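Evening electrics course in Clulthorpe: places open for beginners

Have you ever opened up an old bench grinder or a broken lamp, looked at the wires and quietly closed it again? Then come and join us! Skavus is looking for people to take part in a new hands-on course in basic electrics, starting in June at our workshop on Cervantes Street. You don't need any experience, and you don't need to be good at math.

We meet at 6:30 p.m., twice a week, and work in pairs. You'll learn to read a simple wiring diagram, strip and crimp wire neatly, use a meter and track down a fault without guessing (my favorite part, and it gets people hooked).

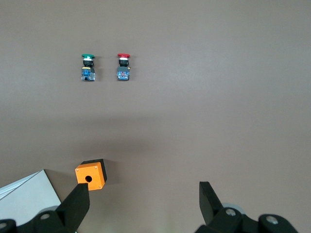
By the last session each pair will have built a small start/stop control box to take home, and we love seeing how different they all come out. Everything is done at low voltage. The fee is $250, with tools and parts included, and there are two free places for anyone who is out of work.

You should be 18 or over and able to come to most of the evenings. To apply, send a few lines about yourself and what you'd like to fix to Skavus, Drekunard Building, Room 2, Clulthorpe, or call extension 3811 after 4 p.m.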